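**Rulden folding desk, six months in**

I bought the Rulden in July, in the middle of a heatwave, which is no time to be choosing furniture. The spare room had to become an office by the end of the week and the only thing I asked of a desk was that it should fold away when my mother-in-law came to stay. It cost 84 pounds. The Asar, which everyone recommends, costs nearly 300 and has a drawer. I decided I could live without a drawer.

I can't live without a drawer, as it happens, but I'll come to that.

**Putting it together**

The box says "no tools needed" and contains an Allen key. There are 6 bolts, and the instructions show five of them being fitted by a smiling person with no fingers. The sixth goes through the rear crossbar, and if you leave it until last, as the drawing suggests, you'll be undoing the other five to get it in. Do the crossbar first. I had a cup of tea going when I started and it was still drinkable when I finished, so I can't complain much.

**Folding**

The legs fold in with a spring catch on either side. Both catches have to be pressed at once, and they sit slightly further apart than my arms would like. I've got the knack now: lean the desk against your hip, press, and move your foot. The foot part matters. When it's folded it goes behind the door, or behind the wardrobe if you've less wardrobe than we have.

My mother-in-law has stayed three times. On the first visit the desk was folded away beautifully. On the second it was folded away with a lamp still clipped to it. On the third she said she didn't mind it being up and used it for her jigsaw, which was 2,853 pieces of a harbour at dusk and stayed there for a fortnight after she'd gone home.

**Wobble**

Yes. It's a folding desk. Typing is fine, writing by hand is fine, and rubbing something out is an adventure. I put a felt pad under the back left leg and it's better on the carpet, though it made no difference at all on the kitchen floor. The Gevo my sister has wobbles more and cost more, and I mention this to her as often as I can.

**Wear**

The maker calls the finish "family proof". I don't know which family they tested it on. Pale surfaces are lovely for a week, and then every buckle, mug and stapler that gets dragged across them leaves its signature.
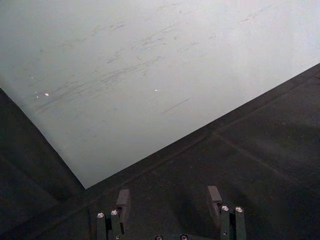

I've tried a damp cloth, a dry cloth and one of those white sponges, and settled on a large desk mat from Agbenyega, which hides most things and cost a quarter of what the desk did. If you're buying the Rulden, buy the mat on the same day and pretend it was all one price.

**The drawer business**

There isn't one, so everything lives in a shoebox on the floor: pens, stamps, the Allen key, a phone charger for a phone we no longer own. I kick it most mornings. Rulden do sell a clip-on tray, but the reviews of the tray are much funnier than this one and I was put off.

**Would I buy it again?**

For a room that has to be two rooms, yes. For a proper office, save up for the Asar. I give it four out of five, and the missing one is for the instructions.

*Updated 15th January: the left catch has started to squeak. A bit of candle wax sorted it.*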